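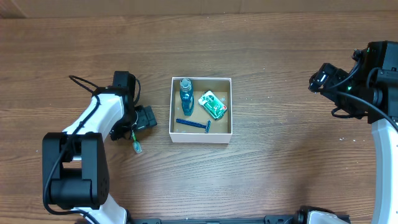 Bottle, razor and small green-and-white packet in the open box.

Lurkesard long throws, version 3

README and data card

What it is

A hand-coded record of long throw-ins from 77 matches in the Hadine amateur football competition. One row per throw, 11 columns, plain CSV. A throw counts as long if it was aimed at the penalty area and the coder thought the thrower meant it to get there. Yes, that is a judgement call, and most of the arguments about this data come back to it.

Why it exists

The previous Lurkesard release came with a claim that long throws were the cheapest source of goals in the competition. It got repeated at coaching nights and on at least two club websites, and I didn't believe it then. The old file coded a throw as successful if the throwing side scored at any point in the following minute, whoever had the ball in between. A keeper could catch it, roll it out, see his centre half lose it near halfway and the throw still got the credit.

Version 3 drops that. The outcome column now records the next clear event only: shot, clearance, keeper's ball, foul, out of play, unclear. Goals have their own column and are only filled in when no defender had settled possession first.

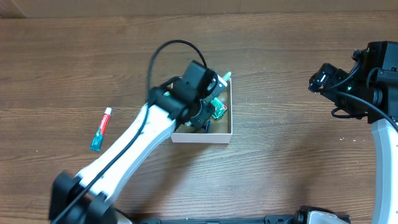
Expect a lot of "unclear". Most of the footage is one camera near halfway, often behind a spectator with an umbrella, and a crowded six-yard box at that distance is a mess of socks. Please don't recode the unclear rows as clearances to tidy up your totals. Someone did this with version 2 and the charts looked lovely.

Columns

match_id: our own number, not the competition's
half: 1 or 2
minute: from the video clock, see below
side: home or away
thrower: shirt number, blank if unreadable
zone: near, middle or far third of the final quarter
score_state: level, ahead or behind, for the throwing side
towel: y or n, whether the thrower dried the ball
outcome: next clear event
goal: y or n
coder: initials

The minute column is the weakest. Several recordings start late and the coders estimated kick-off from whatever they could hear, so don't build anything on differences of a minute or two. I would have left it out. I was outvoted.

The towel column is there by request. I am not persuaded it tells you anything except which clubs own a towel.

How it was coded

Two coders watched each match separately in Tikier, the tagging tool we have always used, and disagreements went to a third. Coding a half usually took about 20 minutes longer than playing it. Agreement was good on side and score state and poor on zone, particularly on grounds where the lines had faded by August.

We have not published an agreement score. The one we calculated lumped easy columns in with hard ones and came out flattering – it will go in when it has been done by column.

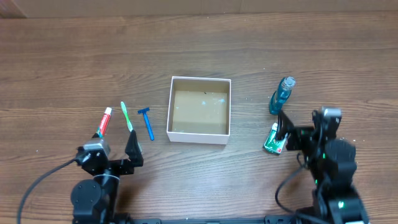 Osian Prothero wrote back after reading the draft that I was being too hard on the old claim. His view is that a throw that pins a side in its own third is doing something useful even if the shot comes later, and that "next clear event" throws that pressure away. Fair enough as an idea about football. I still can't see how you would code it from this footage without putting the answer in first, and he didn't say.

Known problems

Clubs with a regular camera operator are over-represented. Humphreys Reserve fixtures are nearly all filmed from the same end, so the far-side throws there are shaky. Wet-weather matches are thin because people stopped filming. None of this has been weighted or corrected.

Not suitable for

Ranking individual throwers, settling selection arguments, or any sentence with "proves" in it.

Use and corrections

Free to use with credit to Lurkesard. Send corrections with the match_id and a video time. A note saying "our number 4 throws further than that" will be read, but there is no distance column to change.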